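4.3 Setting up log forwarding to the Grekbridge collector

This section covers forwarding system logs from a Linux host to a Grekbridge collector over TLS. It assumes that the collector is already installed (see 3.1) and that you have an account with sudo rights on the host. Forwarding from network switches is covered in 4.5.

Before you start

Check that the host clock is synchronized. Grekbridge rejects any connection where the host and the collector differ by more than 200 seconds, and the error it returns mentions the certificate and says nothing of the clock.

You will need:

The collector's host name, exactly as it appears in its certificate
The root certificate file (root.pem) exported from the collector
An enrollment token, created under Sources > Add source
Outbound access from the host to the collector port set in 3.1

Note: A token can be used once. If enrollment fails after step 4, delete the token and create a new one.

Installing the agent

1. Copy the agent package and root.pem to the host. Use scp or another encrypted method.

2. Install the package with the host's package manager. The installer creates a service account named gbagent and a configuration directory at /etc/gbagent.

3. Move root.pem to /etc/gbagent/certs. Set the owner to gbagent and the mode to 0400.

4. Run the enrollment command:

sudo gbagent enroll --server COLLECTOR --token TOKEN

The agent generates a private key on the host, sends a signing request, and stores the returned certificate next to root.pem. The private key does not leave the host.

5. Start the service and set it to start at boot:

sudo systemctl enable --now gbagent

6. In the collector console, open Sources. The host is listed with the status Pending. Select it, compare the fingerprint with the output of gbagent fingerprint, and click Approve.

Caution: Do not approve a source if the fingerprints differ. Remove the pending entry, revoke the token, and find out where the request came from before you try again.
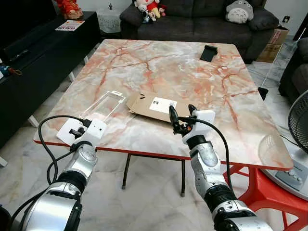 Each source needs a label and a zone before its events are indexed. The label is free text, up to 64 characters, and appears beside every event. Choose one that a person on call can match to a physical machine. Where a host drives more than one device, name the device and the side: for the setup with two silver arms at the marble-patterned table, "arm-left" and "arm-right" are better labels than "arm1" and "arm2". The zone is picked from a list and decides which retention policy applies. Zones cannot be changed after the first event is stored – to move a source, remove it and enroll it again.

Choosing what to forward

By default the agent forwards authentication events and kernel messages only. To add other files, edit /etc/gbagent/inputs.conf.

1. Add one block per file, with the keys path, format, and level.

2. Set format to plain, json, or syslog. If the format is wrong, events still arrive but are stored as a single unparsed field.

3. Check the file with gbagent check. The command prints the line number of the first error and stops there, so run it again after each fix.

4. Reload the agent with sudo systemctl reload gbagent. A restart is not needed and drops any events held in memory.

Note: The agent reads files as gbagent. If a log is readable only by root, add gbagent to the group that owns the log. Do not run the agent as root.

Rate limits and buffering

The collector accepts up to 3,000 events per second from a single source. Above that, it asks the agent to slow down, and the agent writes the excess to its disk buffer. The buffer is 2 GB by default. When it is full, the oldest events are discarded and a warning is written to the local journal.

Caution: Do not place the buffer on the same partition as the logs being read. A full buffer can then stop the host from writing its own logs.

Testing the connection

1. On the host, run: logger -p auth.notice "gb test"

2. In the console, search for gb test with the source label as a filter. The event should appear within one refresh.

3. If it does not, run gbagent status and check the field last_ack. A value of "never" points to a firewall or certificate problem. A value with a time in it means the connection works and the event was filtered out; review inputs.conf.

Host certificates renew automatically while the agent is running. A host that has been powered off past its certificate's expiry date must be enrolled again from step 4, with a new token. For replacing the root certificate on the collector, go to 4.7.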